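Teleoperation notes: kitchen set, second collection round

Work on the kitchen task set at Pakholm resumed in April, after the leader arms were returned from recalibration. The second round now stands at 283 accepted demonstrations, all collected by remote control with the Stutari leader-follower pair. The first round mixed hand guiding and teleoperation. This item explains why the second does not, and lists the changes that affect anyone who trains on the data.

Hand guiding was the faster method to set up. The operator holds the follower arm by its last link, moves it through the task, and presses a foot switch to open or close the gripper. For reaching and placing it produced clean joint trajectories. The problem was in the wrist video. An operator standing next to the arm puts a sleeve or a hand into view in a large share of the frames, and a policy trained on those frames learns to expect it. We tried replaying the recorded trajectories without the operator and capturing video on the second pass. Replay worked for rigid objects that started in exactly the same position. It did not work for anything that rolled, tipped or nested, and the kitchen set is mostly made up of such objects.

Under remote control the operator sits at a separate desk and moves a scaled copy of the arm. The follower tracks it with a delay of 90 milliseconds, measured from leader encoder to follower encoder. Most operators stop noticing the delay within their first session. What they continue to notice is the lack of touch. The leader gripper has a spring return but no force feedback, so the operator judges contact from the video alone and from the motor current shown in the corner of the screen.

This has a visible effect on grasping. Operators close too far on thin edges, wait, and then lift. In the first batch the wait was long enough that policies learned to pause at the rim of a bowl for no useful reason. We now trim stationary segments longer than 2 seconds during export. Shorter pauses are left in place. Some of them carry information — the operator is checking the grip before committing to a lift — and removing every pause made the trained arm more likely to lift early.

Bowl handling remains the hardest part of the set. A rim has to be approached with one finger on the inside and one on the outside, and the inside finger is the one the operator loses sight of first. Polished metal makes it worse. Reflections of the fingers and of nearby objects move when the arm moves, and new operators sometimes steer toward the reflection. The practice we settled on is to line up the fingers well above the rim, lower along a single axis, and correct sideways only when the arm is at rest. The written operator guide has been updated to say this.
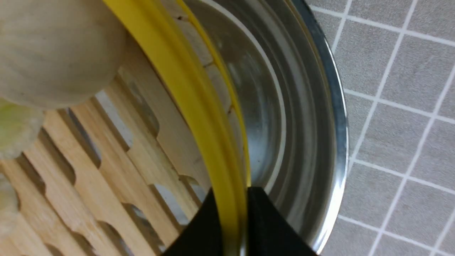 Wrist camera exposure is now locked at the start of each episode. With automatic exposure, a bright metal edge entering the view darkened everything else for several frames, and the object beside the bowl could drop out of the usable range at the moment of the grasp. Locked exposure gives some clipped highlights. We consider that the better trade, as the clipping stays on the metal and the position of the edge is still recoverable.

Episodes are reviewed by someone other than the operator. A demonstration is rejected if the arm hits a joint limit, if the leader and follower lose sync, or if the task is completed in a way the instruction text does not describe. Failed grasps followed by a clean recovery are kept and tagged. In the first round we discarded them, and the resulting policy had no behavior for a missed rim beyond closing on air and continuing.

The data format has changed in one respect. Gripper position is now stored as a measured value as well as a commanded one, in separate fields. On thin edges the two differ for as long as the fingers are held against the object, and the difference is a usable stand-in for grip force. Loaders written for the first round will read the commanded value by default and do not need to be modified unless you want the new field.

The set is split into 7 tasks, unchanged from the first round. The export has been copied to the Campos server under the same directory name with a new suffix. The Irnska group will run the baseline training on it and report results separately for trimmed and untrimmed episodes. Requests for raw, untrimmed recordings should go through the usual data form — please state which tasks you need, as the full raw set is large and transfers are slow during working hours.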